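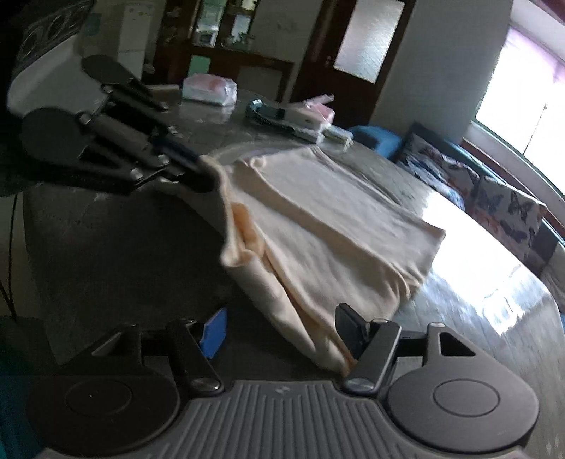 Genard hand grippers at a glossy dark table, with one corner of a cream garment held in the jaws.

Genard Hand Gripper Kit: Frequently Asked Questions

What is the Genard kit?
Genard is a pair of hand-held grippers with cameras. You hold one in each hand and do an ordinary job, such as folding a shirt, and the kit records what the jaws and cameras do. The recordings are used to train robot arms fitted with the same jaws. You do not need a robot to use the kit.

Who makes it?
Genard is designed and assembled by Holmgren in Betville. Orders, repairs and spare parts all go through the same shop.

What comes in the box?
Two grippers, two cameras already mounted, charging leads, a set of spare jaw pads, the calibration card and a hard case. The memory cards are sold separately. So is the wall charger, if you do not already have one that fits.

How much does it cost?
The full kit is $1751. We also sell a single gripper to people who already own a pair and need a replacement. Please write to the shop for the current price on those, and have your serial number ready.

How heavy is each gripper?
Each one weighs 488 grams with the camera on. Most people are fine with that for a short session, but your wrists will notice it after an hour. We suggest a break between batches of clothes. The camera can be moved back one notch on its bracket, which takes some of the weight off the front.

How long does the battery last?
Six hours of recording on a full charge. Standby time is much longer. Leave the kit out of the case while it charges.

Can it handle thin or soft cloth?
Yes. Clothing is what most of our customers use it for. Come in low, close the jaws on the hem or a corner, and lift slowly before you pull sideways. If the cloth bunches between the pads, let go and start the grasp over. A recording with one clean grasp is worth more to you than one with four tries in it, though you may want to keep some of the failed tries and mark them as such.

Knit fabric stretches, so watch how far apart your hands are. For a first session we recommend something plain, like a T-shirt or a small towel.
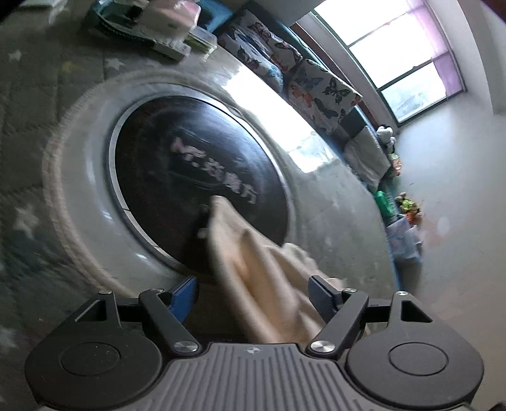 Once you can pick up a piece of cloth and put it down where you meant to, try turning it over using both grippers. That is the part people find hardest. Plan on a few practice rounds before you start saving anything.

Do I need a special room or table?
No. The kit is meant for homes and workplaces as they are. Kitchens, bedrooms and living rooms all work, and you do not have to clear the room first. Varied backgrounds are useful in training.

Shiny tabletops and bright windows deserve a little care. A strong reflection can wash out part of the picture and make tracking less steady. Stand so that the window is to one side if you can, or partly close the curtain. A matte cloth over the table also helps, but then you should record some sessions without it.

The video looks tilted. Is something wrong?
No. Each camera moves with your hand, so the room tilts when your wrist does. The software works out the position of the gripper from that movement. Some blur during quick motions is normal. If every clip is blurred from start to finish, you are moving too fast or the room is too dark.

What software does it use?
Recordings are sorted in Rumine, our desktop program. It lines up the left and right clips, flags any stretch where tracking was lost, and exports the rest. Rumine is included in the price, with updates. There is no monthly fee.

I get error 1007 in Rumine. What does it mean?
The two grippers' clocks do not match. Turn both off, put them side by side, and turn them on again within a few seconds of each other. Then repeat the calibration card step. If the error comes back – this happens now and then after a firmware update – send us the log file.

How do I clean the jaw pads?
Wipe them with a damp cloth and let them air dry. No alcohol and no solvents. Lint collects in the pads when you work with cotton, and a strip of tape lifts it off. Worn pads slide off their mounts and can be changed without tools.

Can I return the kit?
Unused kits can be returned within a month. Used kits can be returned for a refund less the cost of new pads. Please ship it in the hard case, and remove your memory cards before you do.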